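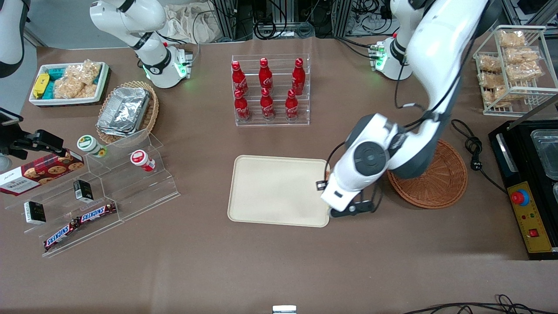 Gruminis is looking for people who can set and pack snack tables for our office customers in Nurnden and Tallonwood. We are a small catering firm and we deliver mostly to meetings, training days and late shifts. The work is simple to explain, but it asks for a steady hand and a good eye. Cola bottles, for example, should stand in two straight rows on the clear rack, with the back row higher, so that a guest can take any bottle without moving the others. Bags of puffed snacks go together at one end of their tray and the packets at the other. If you are a person who likes to put such things in order, please read further.

Position: Table setter and packer, part-time
Place of work: our kitchen in Nurnden, with deliveries to Tallonwood
Number of openings: two
Start: September

What you will do

You come to the kitchen at 6:30 in the morning and collect the order sheet for the day. You wrap sandwiches, fill the trays and baskets, and load them in the van. At the customer's place you set the table according to the plan which we call Vik. It is one printed page for each customer, and it tells where every tray stands and what belongs in it. After the meeting you return, pack what is left and wipe the table.

On a normal day one setter prepares three or four tables. Our biggest order last year was for 256 guests, and for such days the whole team works together.
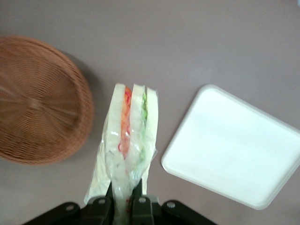
Sandwiches need the most care. We cut the crusts away and wrap each sandwich in clear plastic, and it must be held so lightly that the bread keeps its shape and the filling stays inside. You will practice this in your first week with a colleague who has done it for a long time. Please do not worry if you are slow in the beginning - we prefer slow and clean.

What we ask from you

You are at least 18 years old.
You can lift a full crate of drinks.
You have a food hygiene certificate, or you are ready to take the course before you start (we pay for it).
You can read an order sheet in English. Perfect English is not necessary.
A driver's license is welcome but it is not a condition.

What we offer

A contract for 59 hours per month, always on mornings and early afternoons. Work shoes and aprons are given by us, and we wash the aprons. There is a free lunch on every working day. After the first three months you receive a bonus of 1000, paid together with your wage.

How to apply

Send us a short letter and tell us which mornings you are free. A résumé is good to have, but one page is enough. You can also bring your papers to the kitchen door on any Wednesday between 2 and 4 p.m. We will invite you for a trial morning, which is paid, and you will hear our answer within one week after it.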